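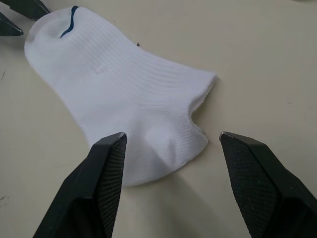

Ticket 819
Betreff: Weiße Sneakersocken, grauer Fleck am Bund, Kanten fusselig
Gemeldet von: Firdevs Bilgin, Wäschezimmer
Bearbeitung: Necati Kozan
Eröffnet: Oktober 2020
Priorität: niedrig (von mir auf mittel gesetzt, von Recep wieder auf niedrig)
Status: offen

Meldung
Die weißen Socken von Gurnero mit dem dunkelblauen Streifen kommen aus der Wäsche und sind nicht sauber. Am Bund, da wo der Stoff umschlägt, bleibt ein grauer Schatten. Außerdem fusseln sie an der Spitze und an der Ferse. Die Rippen sehen noch ordentlich aus. Gewaschen wird bei 40 Grad mit Cevmont Weiß, Schleuderzahl 800, so wie es auf dem Zettel an der Maschine steht. Laut Hersteller sollen die Socken »dauerhaft strahlend weiß« bleiben. Bitte um Klärung, ob wir reklamieren können. Wir haben davon 480 Paar bestellt.
F. Bilgin

Kozan, Eintrag 1
Übernommen. »Dauerhaft strahlend weiß« steht auf jeder Sockenpackung, die ich je in der Hand hatte, darauf würde ich keine Reklamation bauen. Rückfragen an Firdevs:
Sind alle Socken betroffen oder einzelne?
Ist der Fleck immer an derselben Stelle?
Wurde etwas Dunkles mitgewaschen?
Wo liegen die Socken zwischen Maschine und Schrank?

Bilgin, Antwort
Einzelne. Meistens am Bund, manchmal an der Sohle. Dunkles wird nie mitgewaschen. Nach dem Trocknen kommen sie in den Korb, dann auf den Tisch zum Glattziehen und Paaren, dann in den Schrank.

Kozan, Eintrag 2
»Nie« glaube ich erst, wenn ich das Flusensieb gesehen habe. Flusensieb gesehen: überwiegend weiß, ein paar grüne Fäden. Grün wäscht hier angeblich auch niemand. Foto vom Sieb habe ich vergessen, die Fäden kleben auf einem Streifen Klebeband im Ordner.

Hotline von Cevmont angerufen. Auskunft: Vergrauung durch hartes Wasser, mehr Pulver nehmen. Das sagt jeder Waschmittelhersteller, und er verdient daran. Vergrauung durch Kalk würde ich auf der ganzen Socke erwarten. Ein begrenzter Fleck am Umschlag mit sauberem Stoff daneben passt für mich schlecht dazu. Mehr Pulver also vorerst nicht.

Karakaya, Kommentar
Können wir nicht trotzdem einmal mit mehr Pulver waschen? Kostet fast nichts und dann ist das vom Tisch.

Kozan, Eintrag 3
Meinetwegen. Eine Trommel mit doppelter Menge gewaschen. Ergebnis: Fleckige Socken blieben fleckig, der Rest roch drei Tage nach Flieder. Ob es ohne das zusätzliche Pulver schlimmer gewesen wäre, kann ich nicht sagen, es gab keine Vergleichstrommel. Beim nächsten Versuch bitte eine.

Mabula, Kommentar
Ich paare die Socken seit Februar und habe den Fleck auch schon an Stücken gesehen, die frisch vom Ständer kamen und noch gar nicht auf dem Tisch waren. Glaube ich jedenfalls. Beschwören würde ich es nicht.

Kozan, Eintrag 4
Danke, aber mit »glaube ich jedenfalls« kann ich wenig anfangen. Stella markiert ab sofort jede fleckige Socke mit einem Faden und schreibt dazu, wo sie ihr aufgefallen ist: Ständer, Korb oder Tisch.

Ich war inzwischen selbst am Tisch. Es sind zwei zusammengeschobene Tische mit einer Fuge dazwischen, und darauf liegt so einiges, was mit Socken nichts zu tun hat.
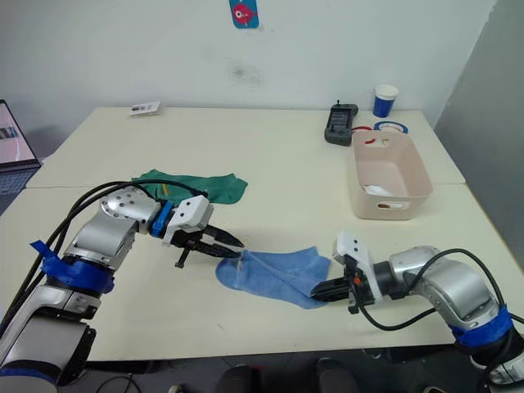 Arbeitsplatz Sockentisch: grünes Tuch links, Korb rechts

Zum grünen Tuch: Es liegt zerknittert auf der Platte, obendrauf etwas Gelbes, vielleicht ein Bleistift. Falls es einer ist, möchte ich ihn aus der Nähe weißer Wäsche entfernt haben, Graphit macht genau solche grauen Schatten. Ein Beweis ist das nicht. Firdevs sagt, das Tuch sei »nur zum Unterlegen«. Auf die Frage, ob es je gewaschen wurde und womit, kam bisher keine Antwort.

Zum Korb: rosa Kunststoff, unten liegt etwas Weißes, Zerknülltes. Auf dem Foto kann ich nicht erkennen, ob Papier oder Stoff. Wenn es Papier ist, hätten wir eine mögliche Quelle für einen Teil der Fusseln. Wenn es Stoff ist, wüsste ich gern, wie lange der schon da liegt.

Zum Becher: Der blau-weiße Pappbecher hinten an der Wand kommt weg. Ich unterstelle keinen Kaffee, aber Getränke haben dort nichts verloren. Blaues Klebeband und Kabel bitte auch nicht dort lagern, wo gepaart wird.

Bilgin, Antwort
Das Tuch wurde gewaschen. Einmal. Mit den Socken. Das war aber, bevor die Flecken anfingen.

Kozan, Eintrag 5
Damit sind die grünen Fäden im Sieb wohl erklärt. Der Fleck ist es nicht, der ist grau, und grüne Farbe müsste auch irgendwo grün auftauchen. Ich habe eine feuchte weiße Serviette auf dem Tuch gerieben: kein Abrieb zu sehen. Dasselbe auf der Tischplatte, in der Nähe der Fuge: leicht grau. Weiter vorn auf der Platte: nichts. Einmal gerieben, also mit Vorsicht zu genießen.

Sönmez, Kommentar (Einkauf)
Habe bei Hanley nachgefragt, über die wir die Ware beziehen. Antwort: »Leichte Fusselbildung an Spitze und Ferse ist materialtypisch und stellt keinen Mangel dar.« Sie schicken gern einen Fusselrasierer.

Kozan, Eintrag 6
Keinen Fusselrasierer bitte. Damit hat man nachher Löcher, und dann heißt es unsachgemäße Behandlung. »Materialtypisch« möchte ich schriftlich mit Faserzusammensetzung, auf der Banderole steht nur »Baumwollmischung«. Bei Yazıcı gegenüber, wo sie die Wäsche für die Pensionen machen, haben sie mir geraten, die Socken auf links und im Netz zu waschen. Klingt vernünftig gegen die Fusseln. Für den Fleck versprechen sie nichts, das rechne ich ihnen an.

Stand
Fleck am Bund: Ursache unklar. Verdacht auf Schmutz an der Fuge zwischen den Tischen, schwach belegt.
Fusseln: vermutlich Reibung in der Trommel, dazu eventuell das Zeug im Korb.
Waschmittel: kein Hinweis, dass mehr davon hilft.
Reklamation: zurückgestellt, bis Necati Sönmez die Zusammensetzung hat.

Aufgaben
Firdevs: Fuge auswischen, Tuch getrennt waschen, Korb ausleeren und mir sagen, was drin war.
Stella: Fäden und Liste weiterführen.
Ich: zwei Trommeln mit normaler Pulvermenge, eine mit Netz, eine ohne, beide auf links.

Karakaya, Kommentar
Kann man das Ticket jetzt schließen?

Kozan, Eintrag 7
Nein. Auf Stellas Liste stehen zweimal Tisch, einmal Korb und einmal »weiß nicht mehr«. Wiedervorlage nach den beiden Trommeln.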